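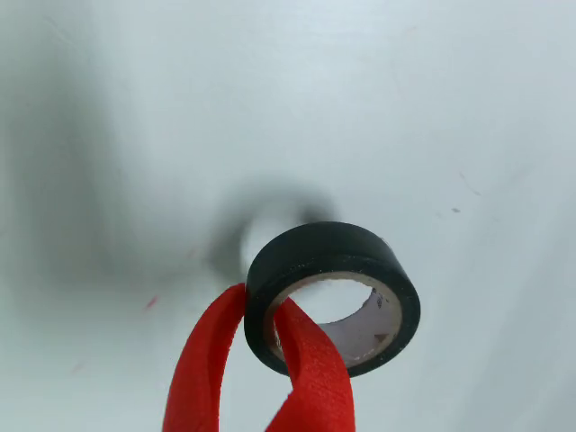 Angus Wihongi told the first class he ever taught at Jesham that a pH reading is a measurement of a voltage, and that anyone who forgets it will sooner or later blame the water for a fault in the probe. The remark made its way into the lab manual there and has stayed in every edition.

Chapter 4
Measuring pH in Water Samples

4.1 What the meter measures

A pH meter has two main parts, a probe and a display unit. The probe holds a thin glass bulb that responds to hydrogen ions, along with a second electrode that stays at a steady voltage whatever the sample is. The meter reads the difference between the two and converts it to a number on the pH scale.

The scale normally runs from 0 to 14. Pure water at room temperature has a pH of 7. Lower values are acidic and higher values are basic. Each whole step stands for a tenfold change in hydrogen ion activity, so a sample at pH 5 is ten times as acidic as a sample at pH 6. Students often treat the steps as equal amounts, and their lab reports suffer for it.

4.2 Calibration

The voltage a probe gives at a known pH changes as the glass ages. Calibration corrects for the change. It is done with buffers, which are solutions made to hold a fixed pH. Most routine work uses two buffers, one at pH 7 and one at either pH 4 or pH 10, depending on which side of neutral the samples are expected to fall.

Rinse the probe with distilled water and blot it with a soft tissue. Do not rub the bulb. Place the probe in the pH 7 buffer, wait 60 seconds, and set the meter. Rinse again and repeat with the second buffer. Used buffer is thrown out and never poured back into the bottle.

In the exercises at the end of this chapter, the readings come from two sites. The Dastberg wells are fed by limestone and give slightly basic water. The Wattimena reservoir collects runoff from peat and is mildly acidic. Decide on the second buffer for each site before you turn to the data tables.

4.3 Temperature

Temperature affects a reading in two ways. It changes the response of the electrode, which many meters correct on their own. It also changes the true pH of the sample, and no meter corrects for that. Record the temperature next to every pH value.

For the exercises, collect 200 mL of each sample and pour off 40 mL into a clean beaker for the test. Keep the rest covered in case a reading has to be repeated.

4.4 Slow and drifting readings

A healthy probe settles quickly in a buffer. In water with few dissolved salts, such as rain or snowmelt, it may take several minutes. Stir gently and wait for the display to hold still. If the reading drifts in a fresh buffer as well, the probe needs cleaning or replacement. Soak it in storage solution overnight and calibrate again before deciding which.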